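Cuaderno de taller, célula Calavel
Sábado, turno de mañana
Asunto: reglas de trabajo en mesa con el humanoide de dos brazos. Revisión antes de pasarlas a Demchenko.

9:10. Releídas las notas de la revisión anterior. Quedan tres puntos sin cerrar: distancia de personas con brazos energizados, marcado de la zona de trabajo y gestión de cables en muñeca. El resto lo doy por bueno salvo erratas. La plantilla de Grarnix sigue pidiendo «perímetro físico continuo» y en esta mesa no lo hay. Hay que decidir si se justifica la excepción o se cambia el puesto.

Zona de trabajo. La cinta gris sobre el tablero delimita la superficie donde se admite contacto entre mano y objeto. Redacción propuesta:

R1. Todo objeto que vaya a manipularse se coloca dentro del rectángulo antes de habilitar los brazos.
R2. Lo que no intervenga en la tarea sale del rectángulo. Si además está al alcance de los dedos, sale de la mesa.
R3. La cinta se repone cuando se levanta una esquina. No se superpone cinta nueva sobre vieja, el borde doble engancha las yemas.
R4. Ningún conector suelto sobre el tablero con par en los motores.

R4 no estaba en la versión de agosto. La añado por el incidente del conector de servicio, registro 249: un latiguillo quedó bajo la palma al bajar el brazo y hubo que cambiar la carcasa. El texto anterior hablaba de «elementos ajenos a la tarea» y cada uno entendía lo que quería.

10:25. Distancias. La regla actual fija 1000 mm desde el borde del tablero para cualquiera que no lleve el mando de parada. Medido el alcance con el codo extendido y la muñeca recta: 1196 mm desde el eje del hombro. Parte de ese recorrido cae sobre la propia mesa, de modo que los 1000 mm desde el borde son conservadores por el lado opuesto al robot. Por los laterales no tanto. Propongo medir desde el eje del hombro en los laterales y dejar el borde del tablero como referencia solo para el lado largo. Pendiente de calcular el valor lateral con la velocidad máxima real, la que figura en la ficha es con el limitador desactivado y aquí no se trabaja así.

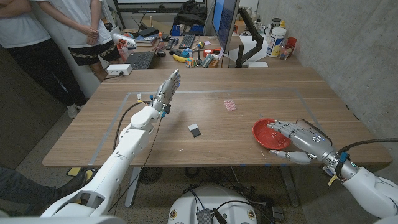

Falta definir qué se considera «energizado». En la práctica hay tres estados: sin tensión, con tensión y motores libres, con tensión y par. La norma interna solo distingue encendido y apagado, y eso lleva a que la gente se acerque con par aplicado porque el brazo está quieto. Brazo quieto no es estado seguro. Lo escribo así en R5:

R5. La distancia se mantiene mientras haya par, con o sin movimiento. El acceso a la mesa requiere motores libres, confirmado en consola por quien lleva el mando.

Sobre indicadores: el piloto azul de la mano no vale como confirmación de estado. Puede quedar tapado según la postura y no está documentado como función de seguridad. Retirar la frase que lo sugería en el apartado 4.

11:40. Cables. Revisión con el brazo elevado y con la mano plana cerca del tablero, las dos posturas que más exigen al bucle de muñeca. Criterios:

- El bucle no debe rozar el tablero en la postura más baja de la tarea.
- No debe tensarse en la rotación máxima de muñeca. Comprobar a mano, sin tensión.
- Las etiquetas de inspección colgantes se admiten en la muñeca si no alcanzan los dedos. Si alcanzan, brida corta.
- Los cables de suelo se recogen en canaleta o se pegan en todo su recorrido. Nada de mazos cruzando por donde se pasa.

El último punto lleva abierto desde la primera versión. Pedida canaleta de perfil bajo a Urard, referencia 2001. Hasta que llegue, cinta ancha de moqueta y paso cerrado por ese lado.

12:30. Orden del entorno. Las mesas auxiliares no entran en el alcance del documento, pero las tazas y vasos sí deberían: líquido a menos de un brazo de una regleta es motivo de parada en la lista de Grarnix. Añadir como R6 y avisar a los que usan el segundo puesto.

Dudas para Demchenko:
1. Si acepta la cinta como delimitación de tarea y la distancia como medida aparte, o exige barrera.
2. Si R5 obliga a cambiar la pantalla de consola. Ahora el estado de par está en un submenú.
3. Quién firma cuando el puesto se comparte entre dos equipos.

Pendiente: valor lateral, foto de la ficha de muñeca, renumerar apartado 4.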